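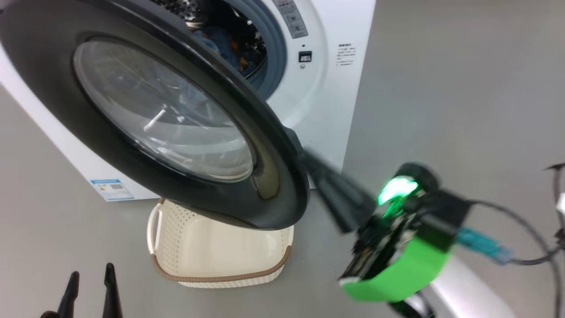 Open day, laundry station – notes
Dec 16, 2021
Written up by Lies, comments from Roel and Kristof worked in

Setup
Station 2 at the Barport hall, washer against the gray wall, basket on the floor under the door. Same load as in rehearsal: mostly blue items, plus the few orange and brown pieces Qiuyue wanted as contrast for the segmentation. Drum loaded by hand before each run. Water and mains disconnected, transport bolts left in. Machine ballasted with 60 kg in the base so that the door pull does not walk it across the floor.

Task as shown to visitors: approach, unlatch, swing door, clear the drum into the basket, back off. Door closing was dropped from the program in October and stays dropped.

Runs
Six groups came through, 12 runs total, two per group. Anouk did the talking, Kristof had the stop button, I logged.

Runs 1 to 3: clean. Latch released on first pull each time.

Run 4: gripper slipped off the end of the door handle halfway through the swing. Door stayed where it was. Recovery behavior re-grasped and finished, slow but without intervention. Visitors took it for part of the program.

Run 5: clean.

Run 6: one sock left in the drum, stuck high on the wall behind the gasket. The head camera cannot see that zone once the arm is inside. Known problem. The check pose at the end reported an empty drum, so the check pose needs a second viewpoint. Roel has a version that leans lower and to the left; not merged.

Runs 7 to 9: clean. Between 8 and 9 I wiped the finger pads with alcohol. Should have been done after 4.

Run 10: aborted by Kristof. A visitor had stepped over the floor tape to look at the door window. No contact, arm was stationary within the expected time. Tape alone is not enough; use posts and a belt next time.

Runs 11 and 12: clean, although 12 dropped one item outside the basket on the right side. Basket had been put back too far left after 11. Mark its position on the floor.

Door opening
Most of the questions were about this part. Current method is grasp at the far end of the handle section, pull along an estimated arc, correct on wrist force. Hinge position is estimated fresh each run from the first few centimeters of travel. The glass dome is no use for this, the reflections shift with every light in the hall and the depth there is garbage. The black rim gives a usable edge and we fit to that.

Force limit was set to 60 N for the pull. Rehearsal peaks were well below. Run 4 log shows no spike before the slip, so I do not think the limit is involved – more likely the pads, see above. Qiuyue will check the wrist data against the slip time.

Cable on the right arm: enough slack for the full swing, but it loops out wide. Kristof wants a clip at the elbow. Agreed, as long as the connector can still be reached without taking anything apart.

Questions from visitors
- Can it load as well as unload? Not shown. Loading works in the lab with single items.
- Will it work on a different washer? Tried on the Rahimi unit upstairs only. The handle there is recessed and the grasp has to be redone.
- How many openings has it done? The counter passed 500 in October, all on this door.
- What happens if the door is locked? It pulls up to the limit, lets go and reports. Someone from Wenitz asked to see this. We did not have a safe way to show it with the mains off.
- Speed. Asked by every group. Anouk gave the cycle time and left it there.

The two people from Zutomthorpe asked for the logs of the failed runs in preference to the good ones. I said yes to 4, 6 and 12. Run 10 has a visitor in the head camera footage and should not go out before Roel has looked at it.

To do
- Pads: clean every third run, put it on the run sheet (Lies)
- Second viewpoint for drum check, merge and test (Roel)
- Wrist data for run 4 (Qiuyue)
- Elbow clip (Kristof)
- Floor marks for basket, belt posts for the station (Anouk)
- Return the borrowed extension reels to the Barport front desk

Left arm was parked with fingers open for the approach and door phases in all runs. Open question whether it could hold the door during unloading. Door drifts back a little when the right arm lets go, a few degrees at most, and it has not hit the arm so far. Try it with the left arm before changing anything in the planner.

Print this entry
E-mail this entry

Recent entries
Finger pad wear, second batch
Rahimi washer: recessed handle, first attempts
Wrist force offset after warm-up
Rehearsal notes, laundry station
Packing list for Barport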